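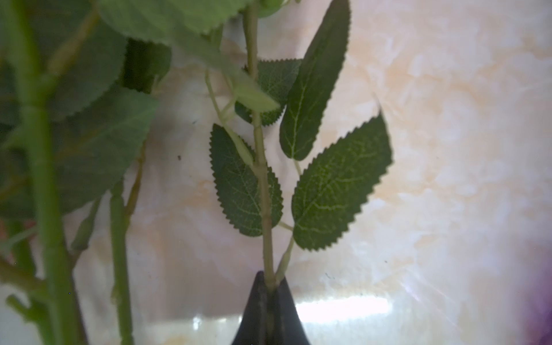
From: Oratile Kekana
To: shop-robots list
Date: Wed 24 July
Subject: Re: [shop-robots] wrist view and the flower job

Tumelo Matlala wrote:

> Quick one for whoever has the small arm on bench 3. I want to copy
> the wrist camera mount for mine. Two things. How far back from the
> fingertips did you end up putting the lens, and is it worth having
> the finger in view at all? Mine currently eats a good part of the
> picture and I was going to angle it out of the way.
>
> Also, why artificial flowers? Ubaldo said you had been doing blocks
> like a normal person.
>
> Tumelo

Tumelo,

Keep the finger in view. I angled mine out in the spring, felt very clever for an evening, and then spent a week closing the gripper on air next to things. With the tip in the picture you can see whether it has the stem or only has opinions about the stem. Mine comes up from the bottom center and I leave it there. If you lose some pixels, you lose some pixels.

The lens sits back far enough that the tip is sharp, and that's all the precision I can offer, as the mount is on its ninth print and I stopped measuring at four. The price is that anything close to the lens turns to soup. With roses this means a big soft stem down one side and a leaf or two smeared across the top corner, and whatever is steering the arm has to learn to ignore them. I have not found a lens setting that fixes this. Lâm suggested a smaller aperture, and I would like him to come in and point to the aperture.

On flowers: blocks were going too well. The arm got to where it would pick a block up from anywhere on the mat, and I was starting to show people. Then Mpho asked if it could hand her one stem out of a bunch, and the answer was a firm no. A block has one outside. A rose has a stem that forks, a side stalk, leaves with saw edges that catch on the neighboring leaves, and little bumps where you were hoping for something smooth to hold. The artificial ones at least stay the same from one night to the next, and I don't have to water them.

What I've settled on, for now:

Grip low, just under the fork. Higher up you get a leaf in the jaws, and then the whole bunch comes along for the ride.

Close slowly. The fingers are the Melten ones, dark gray, stock tips. They taper enough to get in between two stems if you don't rush them. I tried rubber sleeves and they made the tips too fat.

After closing, lift a little and stop. If the leaf behind moves too, open and back off. This one rule did more for me than any of the tuning in the last 323 commits, 307 of which say "fix".

Turn the bunch by hand between tries. Otherwise you end up with an arm that is very good at one rose.

Lighting is still a nuisance. The wall by the bench is that cream and peach marbled stuff, which I'd have called harmless, and a bright white band of reflection shows up straight across it beside the finger. I also get a purple tint at the right edge of the picture. Ubaldo blames the camera, I blame Ubaldo's lamp, and neither of us has unplugged anything to find out. If your bench has a dull wall behind it, keep it.

For your mount: the file in the shared folder under Plutari is the old one, with the hole on the wrong side. Use the Flivitz folder, and yes, I know what the folder names look like. Leave slack in the cable where the wrist turns. I didn't, and the connector came out in the middle of a run with what I can only call confidence.

I'm on the bench most evenings until October, when Mpho gets it back for the loom. Bring your gripper over and we can try your fingers on my stems before you print anything. If somebody has a spare short camera cable, about a foot, I'd trade a Saengthong servo for it. The servo hums, but it does work.

Oratile

--
shop-robots: shared workshop robot list
Reply goes to everyone. Please trim your quotes.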